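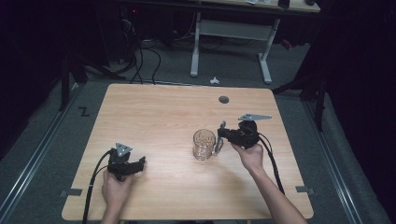
Clear faceted mug on the table with the grommet hole

Rollus wrote:
Question on desk tops with a factory grommet hole. Mine is light wood grain with rounded corners, 60 inches wide, single hole near the back edge. I want power and two display cables through it. Does the hole need a liner?

Skiston wrote:
Yes. An unlined edge wears the jacket wherever the cable bends over it. Measure the bore with calipers before ordering – nominal sizes vary between makers.

kpodo_348 wrote:
Disagree on the liner. If the cables hang straight and are clamped underneath, nothing moves and nothing wears. I would spend the money on a tray.

Skiston wrote:
They move every time a sit-stand frame travels. Fixed desk, fine.

Rollus wrote:
Fixed legs. Display plugs are wider than I expected, so they may not pass with a liner fitted.

Mukoletti wrote:
Feed the plugs first, one at a time, then snap a split liner in around the cables. Leave slack below the top for unplugging.

kpodo_348 wrote:
Split liners pop out. Two of mine did.

Mukoletti wrote:
Undersized for the bore, probably. Mine has held since January.

Rollus wrote:
Ordering a split one and a tray. Will post the bore size Wednesday.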